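Inherited a house full of paper and don't know what to keep

Posted by mapleleafbag in Home & Household > Paperwork
October 21, 2020

My aunt moved into assisted living in June and I took over her finances and her mail. She lived in the same house in Rornley for most of her life and kept every piece of paper that came through the door. Bank statements, gas bills, church bulletins, warranty cards for things that were thrown out decades ago, all mixed together. I brought home 17 boxes and they are stacked in my dining room.

I have power of attorney, so I'm allowed to deal with all this. She is still sharp and says I can throw out whatever I want, but she also says that about things she asks for a week later.

What I'd like to know:

How do I decide what stays? I know you keep tax stuff but I don't know for how long.

Do I scan it or keep the paper? My husband wants to scan everything with an app called Sistau and shred the originals. That makes me nervous.

What order do I do this in? I've started three times. Each time I read old letters for an hour and put the lid back on.

I work full time, so this is evenings. I don't have a lot of money to spend on it but I can buy a shredder or some file boxes if that would help.

3 replies

Ye-ji Han

I did this for my father and then again for my father-in-law, so I can tell you what I did and what I would change.

Do the order question first. Don't open a box and try to decide what stays. Open a box and sort it into piles by type, without reading. Four piles is enough: money, house, medical, personal. Everything that isn't one of those goes in a recycling bag if it has no name or account number on it, and in a shred bag if it does. Letters and photos go in personal without being read. If you find yourself unfolding something, put it down. You can read letters later in the year with a cup of coffee.

When all the boxes have been sorted into piles, then you go through one pile at a time. It goes faster because you are looking at the same kind of thing over and over. With utility bills you can get through a whole stack in a few minutes once you know you're only keeping the last year.

What I kept for good:

Birth, marriage, divorce and death certificates
Military discharge papers
Social Security card
Wills, trusts, the power of attorney itself
Deed to the house and the closing papers
Anything showing a mortgage was paid off
Life insurance policies, including old ones, until I had called the company and confirmed they were closed
Pension papers

What I kept for a number of years:

Tax returns. I keep the returns themselves forever since they are thin. The receipts and forms that back them up I keep for seven years. The usual rule people give is three, and there are cases where it's longer, so I use seven and don't think about it.
Receipts for work on the house, such as a roof or a furnace or an addition. Keep these as long as she owns the house and then as many years as the tax records after it's sold. They can matter for figuring the gain.
Medical bills and the insurance statements that match them. I kept a year after everything was paid. If she might apply for Medicaid at any point, stop and do not shred bank statements. The state will look back over several years of them and you will be the one who has to find them. Ask someone in your state how far back they go.

What I shredded: old utility bills, old bank statements past the period above, canceled checks that weren't for taxes or the house, credit card offers, expired policies for cars that were gone.

Two things I would do differently. With my father I threw out envelopes without looking inside. With my father-in-law I looked, and there were savings bonds in with the Christmas cards, $1,000 in face value. So look in envelopes. You don't have to read what's in there, only look. The other is that I bought a cheap shredder and it overheated every few minutes. An office supply store will shred by the pound. I took mine in and it cost less than the shredder did.

mapleleafbag commented:
Thank you. I hadn't thought about Medicaid. She's paying privately right now but that could change. I'll pull the bank statements out and leave them alone.

Ye-ji Han commented:
Good. Put them in one box by year and write on the lid "do not shred." Write it on two sides too. People help.

toolshed_dan

Your husband's right, scan it all. I did 100 pages a night. Phone is fine. Never once needed a paper original.

halfstep commented:
You can't scan a deed, a car title or a will and shred it. Please don't tell people that. A court generally wants the original will, and getting a replacement title is a fee and a trip to the DMV.

toolshed_dan commented:
OK, everything except those. Obviously.

porchlight_k

Agree with most of what Ye-ji Han wrote. I'll add something on the scanning part and on where to do the work, because that was my problem.

On scanning. I used Sistau for a while. It was OK for single pages and slow for anything stapled. Whatever app you use, the names you give the files matter more than the app. I put the year first, then who it's from, then what it is. So "2014 county property tax receipt." They sort themselves that way. If you let the app name them you get a list of dates and you'll never find anything. Keep a copy somewhere other than your computer. I have mine on a thumb drive in my sister's house.

I wouldn't scan anything you've already decided to keep on paper unless you need to send it to people. I ended up sending the power of attorney over and over, so a scan of that was worth having. Some banks will want to see the original or a certified copy and some have their own form, and you should expect to argue with at least one of them.

For the paper that stays I used Dullari file boxes, the flat kind with the rail inside for hanging folders. They stack, and the labels stay on. Any brand with a rail would do. Don't buy a filing cabinet yet. You don't know how much you'll have at the end, and it will be a lot less than you think. I started out wanting a two-drawer cabinet and ended up with one box and a fireproof pouch.

Now the place. I did mine on the dining table, same as you, and every night I had to pick it all up so we could eat. Each time I did that, the piles got mixed. After two weeks I moved to a different room and finished in less time than I'd already wasted. You need a surface where a half-finished pile can sit overnight. A folding table in a bedroom is fine. A door on two sawhorses is fine. What you want is enough width for the piles and something above it, or next to it, to hold the ones that are done. A big white desk with shelves built in over the top is the sort of thing I mean, and it's worth asking family if anyone has one going unused before you buy. Sembiring, the secondhand office place near me, had several kinds at decent prices when I was looking. 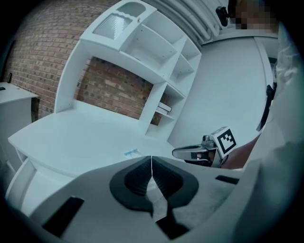
mapleleafbag commented:
How did you label the shelves or piles while you were sorting, so you didn't lose track between evenings?

porchlight_k commented:
Index cards, one on top of each pile, with the type written in marker and the last thing I did in pencil under it. "House. Done through 1998." When I sat down the next night I read the card and started from there. I didn't label the shelves themselves, since what went on them kept changing.

halfstep commented:
Sticky notes fall off, if you were thinking of those. Cards are better, or a folded sheet of paper.

mapleleafbag commented:
I have index cards. I've cleared off the table in the guest room and moved the first few boxes in there. I'm not moving the rest until those are sorted, so I don't have to look at them all at once.

One more, for anybody. There's a folder of appliance manuals as thick as a phone book. My aunt's house is being rented out, and some of these appliances are still in it. Keep or toss?

Ye-ji Han commented:
Keep the ones for what's still in the house and leave them in a kitchen drawer there for the tenants. Toss the others. Check the folder for receipts first. My father stapled his to the back page of the manual, and the one for the furnace was in with the toaster.

mapleleafbag commented:
She stapled hers too. I just found the water heater.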